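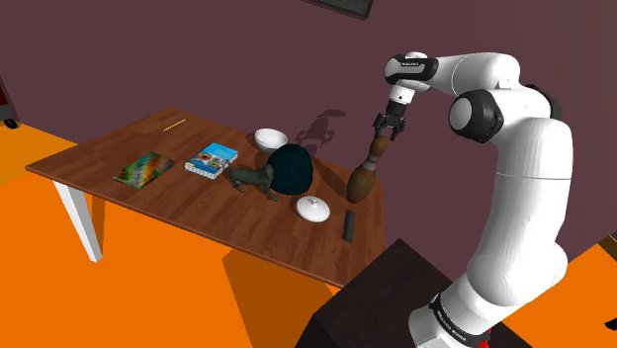
Simulated arm at the table, gripper on the neck of the bowling pin.

Robot Cell Technician, Flallthorpe (part-time)

Tencombe needs a technician to look after one arm and its matching simulation. You'll replace worn finger pads, check joint zero every Monday and keep the simulated cell in line with the real one — the gripper service is due every 200 hours. Wiring experience essential, colour-coded drawings supplied. Six-month contract, start in March. Send a résumé to Ute Engelhardt.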